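The owner of the Alley Mending Room talks the way she sews, which is to say steadily, with her head down, and with a good many side trips along the way. I had asked her for an hour to talk about looking after clothes at home. I came away well after dark with a bag of spare buttons and strong feelings about waistbands.

The shop is a single long counter on the Inskip side of the canal, two doors up from where the old Ornier button works used to be. She opened it in October, after years of taking in hems at her kitchen table, and most of what comes through the door is denim. "People will throw out a shirt without a second thought," she told me, "but they'll carry a pair of jeans across town for a broken belt loop. I love them for it, I really do. You get attached to a pair of jeans the way you get attached to a chair."

I wanted to know what she does with her own, and she laughed and put her tea down.

"Oh, the bed," she said. "I do all my folding on the bed, I always have. My mother ironed on a blanket on the table and folded on the bed, and I never saw a reason to change it. You want somewhere big and soft where you can spread the whole thing out and not have a sleeve or a leg sliding off onto the floor." 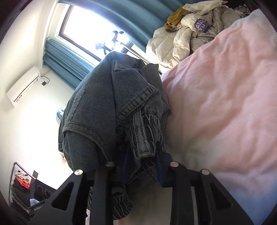

Elastic waists are what she gets asked about more than anything else, and she has a lot to say on the subject. People come in half apologizing for them, she says, as though a pair of denims with a bit of give in them were cheating. She won't hear of it. "They're comfortable, and they last very well if you treat them kindly. But you do have to look at them now and then." What she looks for first is wear along the gathers, the pale lines and the loose threads that show up between the ridges, and then she checks the belt loop lying over the top, where there is one. "Snip the threads, don't pull them. I say it to everybody. You pull one little thread on a gathered waist and you can find yourself with a whole afternoon's work in your lap, and then you'll be in here seeing me, and I'll be very nice about it, but I'll charge you!"

Her method for folding is simple enough. She shakes the garment hard by the waist, two good shakes, and lays it down with the front facing up. Then she smooths it from the middle outward with the flat of her hand – "like you're petting a big dog" – and puts one side over the other so the seams lie together. After that she folds up from the hem, never down from the waist, so that the bulky part ends up on the outside and the stack doesn't lean.

"I know there are people who roll," she said, and paused in a way that made her opinion clear. "My sister rolls. We get along fine."

I asked about puckered hems, having noticed that mine go into little ridges after every wash, and that I have never known whether to blame myself or the machine. 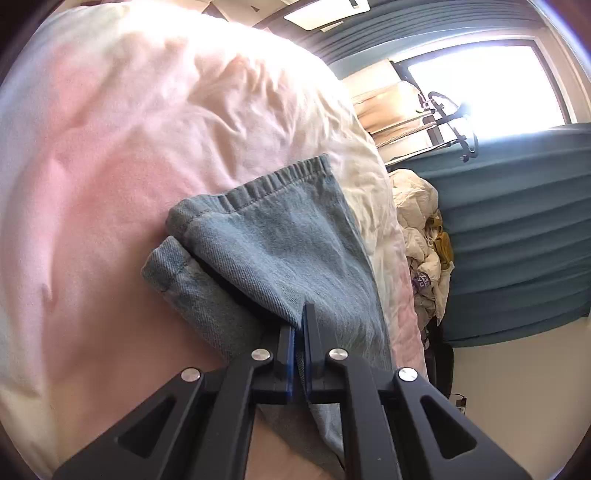

She told me to blame the thread, mostly. The cloth and the stitching don't always shrink by the same amount, she explained, and the hem has to put the extra somewhere. She finds it rather pretty and leaves it alone on her own things. When a customer truly wants a flat hem, she unpicks the line and sews it again with a longer stitch, and presses it under a damp cloth while it's still thinking about what to do. "Those were my teacher's words," she said. "She came from Skultov and she talked about cloth as if it had moods. I was 20 and I thought she was a bit odd. Now I do it myself, you've been hearing me do it since you sat down."

She keeps no more than three pairs of denims in regular use, and she washes them inside out in cool water, with the zippers closed if they have them. They dry over the back of a chair or along the bath, wherever there's room. Then they go onto the bed with everything else, and she does the folding in the morning if she can, before the shop opens, with the curtains back and the radio going.

"It's good light and it's quiet," she said. "You see the holes while they're still small. And if I don't get to it, well, then I have to move it all before I can go to sleep, so it gets done one way or the other."

The Alley Mending Room takes small repairs at the counter. Hems are usually ready in two days, and waistbands take a little longer.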